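Notes, August 31, 2022. Talk slot is 28 minutes. Don't rush the first part.

**Open**

- Say who I am, skip the bio.
- "I've spent since March watching people teach robots to tidy up letters and plates. I came in with doubts and I still have most of them."
- Ask for hands: who here has driven an arm by remote? Who has driven one for a whole afternoon? (Expect far fewer.)

Next slide. Let them look before talking.

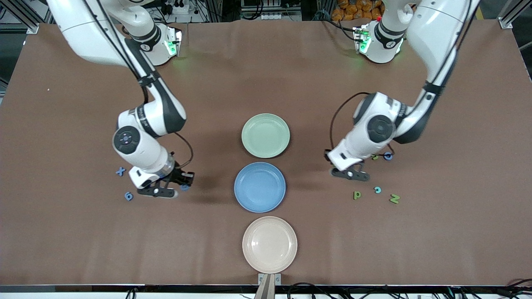
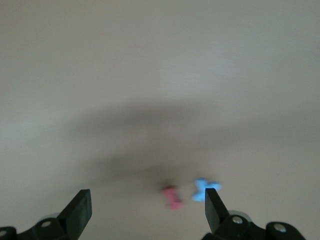

**What we get told**

The pitch from Vikadby, more or less: show the robot the task a few times, it picks up the rest. Read the line off their flyer, slowly. "A few" is doing a lot of work.

At Plevumura the sorting task took 249 demonstrations before anyone would let me see the policy run. Ask what counts as one. Their answer changed between two meetings. First it was every recording, then only the ones where all the pieces ended up on a plate.

(Pause. Somebody usually laughs.)

**The operator problem**

- Driving two arms is hard. Your own hands know when they've touched something. Through the Plevumura rig you feel nothing, so you watch and guess.
- People slow down near the table. They hover, they back off, they try again from the side. All of that goes into the recording and the robot learns the dithering too.
- Igor Ďurica was their best driver. Other drivers' runs looked different from his: which arm goes first, how wide the gripper opens. Train on Igor alone and you get a small Igor. Mix everybody and you get an arm that changes its mind halfway.
- Foam letters are kind. They squash and they forgive a bad grip. I asked to see it with coins and was told that's on the roadmap.

**By hand instead?**

Some people will say: forget remote control, grab the arm and move it. Fair. I tried it with the Brindulance kit. Your wrist feels the contact, which helps a lot. But then you are standing in the camera view with your elbow over the plates, and the robot won't have your elbow there later. Also my shoulder hurt after 8 runs. Admit this, it's a fair point against me.

**The success rate slide**

Plevumura's number is 100 percent. Put it up and leave it up.

Questions to raise:

1. Same table, same plates, same light as in training?
2. Who put the letters out, and did they know which layouts had gone badly before?
3. If a piece slid off the plate and was pushed back on, pass or fail?

I got a clear answer to the first one (yes). Don't overplay this. They were decent to me and let me watch for two days.

**What I'd accept**

- Report hours of operator time next to the demo count.
- Have a stranger lay out the table.
- Keep the bad recordings and say how many there were.
- Swap one plate for a bowl and run it again. I'd pay to watch that.

If short on time, cut the Brindulance story and go straight to questions. Someone will bring up the Liu system. I haven't seen it run, say so and move on.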